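4.2 Where the household sits down

We had expected, when we began our visits to homes in Ulside and Bromlow, that most of the talk would be of kitchens. It was a pleasant surprise to find how often people led us past the cooker and the sink to the table instead, and how fondly they spoke of it. Of the 235 households that kept a diary for us, 200 named the table as the place where they spent most of their waking time together, and a good many wrote far more in the margins than we had left room for!

Round tables came up again and again in these notes. People liked being able to squeeze in one more chair - a neighbour, a grandchild, a friend who had stayed too long to be sent home hungry - and they liked having no head of the table to argue over. 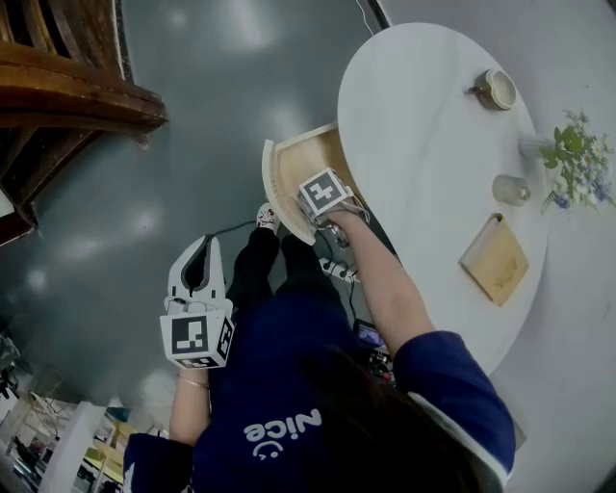
Figure 7. A round white table and a light wooden tray with a curved rim.

Trays deserve a kind word too. In the smaller flats of Bromlow, where the table must serve for homework, sewing and supper in a single evening, a tray was often the only means of clearing one job away before the next began. Several diaries described half-finished puzzles being carried off to a bedroom with great care, and brought back once the plates were washed.
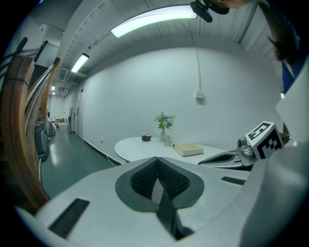 Source: Huamán table study, June round.

The diaries from Ulside tell a slightly different story. Homes there are larger, and almost 301 of the 510 meals recorded in the June round were eaten somewhere other than the main table, chiefly on the sofa or out on the back step. We asked about this as gently as we could, and the usual answer was that the table was already covered in post. We return to the matter of post, and to the habit of keeping one chair for coats, in Section 4.3.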